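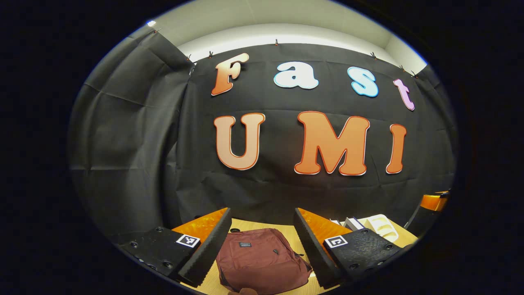

CHAPTER 3
Buying a Pair of Hands

Every vendor of a data collection kit will tell you that its gripper is easy to use. This is true in the way that a violin is easy to hold. The questions worth money come later, usually in May, when the budget has been spent and the fingers need replacing.

Chapter 2 dealt with robots that learn from people. This one deals with the shopping. A hand-held gripper lets a person do the task directly – close two padded fingers on a backpack, say – while a camera on the tool records what the fingers are up to. The square black-and-white markers mounted by the fingers give software a fixed pattern to look for. The wide, round view bends every straight line near its rim, and a buyer should ask who is expected to unbend it.

We follow one purchase throughout. Ladmont, a midsize packing firm, has quotes from Silono and Stornham for 10 kits each. Silono charges $1,274 per kit and includes spare pads. Stornham charges less and describes its pads as "consumable," a word that deserves a phone call. The Stornham manual runs to 68 pages, over half of them warranty exclusions.

By the end of the chapter you should be able to:

Read a kit quote, including the small print
Estimate the yearly cost of finger pads
Write a trial task that a salesperson has not rehearsed

3.1 What Is in the Box

Start with the packing list, and check it against the quote before anyone throws out the foam.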